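We use cookies to remember your cart and see which pages get read. Accept | Manage settings

Dancombe Striped Plush Blanket
Bed and throw sizes. Sold by Zarnden Home.

Every plush blanket on the market is sold as cloud-soft, and most of them feel fine for one winter. So we're wary of big promises, including the ones that came with the supplier's sheet for this one. We've left out "hotel quality" and "breathable luxury". It's a polyester plush blanket. It's thick, it's warm, and it will pick up every bit of lint in your dryer.

Weight: 400 grams per square metre
Wash: cold, or up to 40 degrees if you must
Colours: striped or plain
Warranty: 2 years on seams, nothing on pilling

The supplier says the colour won't shift in the wash. Naima Zerouali in our returns department put a striped one through 13 cold washes before we agreed to stock it. The colour held up well enough. The pile went a little flat along the fold lines, and fabric softener made that worse, so skip it.

Is it a replacement for a duvet? The maker thinks so. We don't, at least not in February. It does a better job spread flat over the mattress as a warm bottom layer, with your usual duvet on top. Diagonal stripes also hide a badly made bed better than plain colours do, for what that's worth.
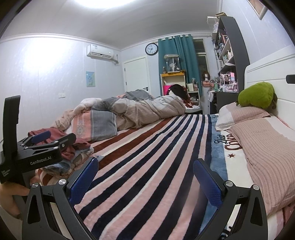
Diagonal stripes in navy, pink, white and rust red, under a striped duvet.

Screens vary, and we've found reds are the worst for it. Ask for a swatch if you're matching curtains. Please don't order two sizes and send one back when a tape measure would do.

The Ouali throw is lighter and costs less. The Sostham is heavier, and in our view overpriced for what it is.

Questions about sizing go to Inese Ķēniņš at the Zarnden counter, mornings only.

13 shares | 2 comments

Get our newsletter for sale dates and restocks. Unsubscribe any time.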